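Projects > Housing > mottram-conversions > README

# Mottram office-to-flats conversions: data card

Maintained by Lev Kovalchuk
Last edited in February

## What this is

A table of planning records for office buildings in Mottram where the owner has applied to turn all or part of the building into flats. It also holds the sites where an office scheme already had consent and the developer came back with a residential one instead. There are 1,224 rows, one per application, covering 200 sites.

I started it to answer a question about one street and kept going. It is meant for people who want to look at how the town centre is changing and who don't want to read the planning portal one page at a time.

## Files

- `applications.csv` is the main table, one row per application
- `sites.csv` has one row per site, with the address and a site number
- `notes.csv` holds free-text notes, joined on application number
- `lookup_use.csv` gives the use codes and what I take them to mean
- `CHANGES.md` lists corrections, newest first

All files are UTF-8 with commas as separators and a header row. Dates are year first. Empty cells are empty; I don't use zero or a dash for missing values.

## Main columns

| column | meaning |
|---|---|
| `app_no` | application number as printed on the decision notice |
| `site_id` | my own number, matches `sites.csv` |
| `received` | date the application was made valid |
| `decided` | date on the decision notice |
| `outcome` | granted, refused, withdrawn, pending |
| `use_before` | use stated by the applicant |
| `use_after` | proposed use |
| `units` | number of flats proposed |
| `floors` | floors affected, including basements |
| `office_lost` | office floor space given up, square metres |
| `applicant` | name on the form, lightly tidied |

There are 28 columns in total. The rest are address parts, map references and flags, and are described in the header of `lookup_use.csv`.

## How it was put together

Applications were found by searching the public register for a change of use from offices and then reading the proposal text. Anything that mentioned flats, apartments, studios or dwellings went in. I then went through the same addresses again without the keyword, to catch earlier office consents and later amendments. That second pass added more rows than the first.

Site boundaries are the awkward part. Resora owns several buildings on Laner Street that share a loading yard, and its applications sometimes cover one building, sometimes three. I gave each building its own `site_id` and repeated the application number where a form covers more than one, with `shared` set to `yes`. If you are adding up flats, filter on `shared` first or you will count the Resora schemes more than once.

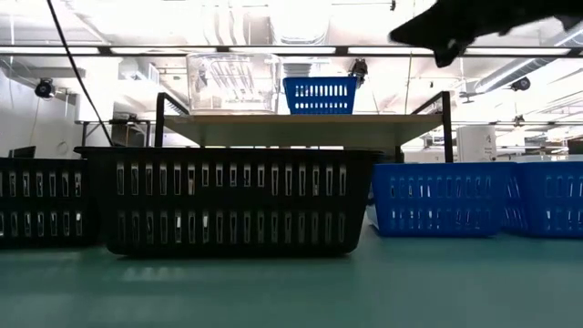 The same goes for `office_lost`. On shared forms the applicant gives a single floor area, and I have put the full figure on the first row and left the others empty. I tried splitting it by footprint and the results were worse than leaving it alone.

Unit numbers come from the decision notice where it gives one. If the notice is silent I used the application form, then the drawings. The column `units_source` says which. Where the form and the drawings disagree, the drawings win, and there is a line in `notes.csv`.

## Known problems

- 27 rows have no `units` value. Most are outline applications that never got as far as a layout.
- Older decision notices are scans. I typed the dates in by hand and some will be wrong.
- `applicant` is often a company set up for a single site. I have not tried to work out who is behind them.
- Jorkberg House appears under two addresses in the register, one for the tower and one for the podium. Both are now under a single `site_id`. If you downloaded the files before that change, please fetch them again.
- Withdrawn applications are under-reported in the early years. The register seems to have dropped some of them.
- Ground floor shops kept as part of a conversion are not recorded anywhere in the main table. There is usually something in the notes.

## What it doesn't cover

Nothing here tells you whether a scheme was built. A granted application can sit for years and then lapse, and several of these did. I looked at adding building control completions but the site addresses don't match well enough to join them without checking each one.

Rents, sale prices and affordable housing contributions are also left out. Legal agreements are on the register as separate documents and I haven't read them all.

New-build flats on cleared land are outside the scope unless the land had a live office consent when the application went in.

## Using it

Please check any row you intend to rely on against the register. The application number will take you straight to it. For maps, use the references in `sites.csv`; the ones in the main table are as supplied by the applicant, and a few of them are in the river.

Counting by year works best on `received`. Decision dates bunch up before each change in the rules, which makes `decided` look livelier than it was.

## Corrections

Open an issue with the application number, the column and what you think it should say. A link to the decision notice helps. I go through issues once a month and put the changes in `CHANGES.md`.

If you have paper copies of the missing early notices for the Laner Street end of town, I would like to see them.

## Licence

Free to use and share, including commercially, provided you name the source and say if you have changed anything. The decision notices themselves remain the council's.

Contact: use the issues page | © Lev Kovalchuk | Back to top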